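Winter Clothes, Out and Folded

Gallery - Nov 20, 2022

Every year I wait too long with the warm clothes. They stay in the boxes on top of the wardrobe since March, and then one cold morning everybody in the flat in Căpraru is looking for sleeves. This weekend I finally took it all down.

I do the jackets on the bed, one at a time. The table is too short for them and the floor is never clean enough. First I close the front, then I lay the jacket on its back and pull the arms straight to both sides. The air must go out slowly, from the collar to the hem.

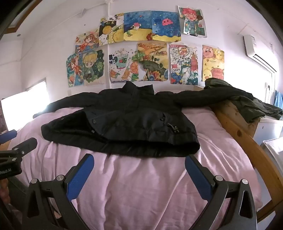
The black puffer on the pink sheet, front side up, before folding. One sleeve goes over the wooden rail, as the bed is not wide enough for it.

Titilayo Amadi wrote under my last gallery that she never folds a quilted jacket at all, she rolls it from the bottom and puts it inside its own collar, and it keeps its shape better than in any bag. I tried it with an old one from Baso and it came out quite small, but the sleeves must be crossed first, otherwise they escape.

For jackets which go back into the box I still fold - arms in, then the lower half up, and no heavy things on top. The quilting does not like to be pressed for months.

Next time: the scarves, and one drawer where I have 13 gloves.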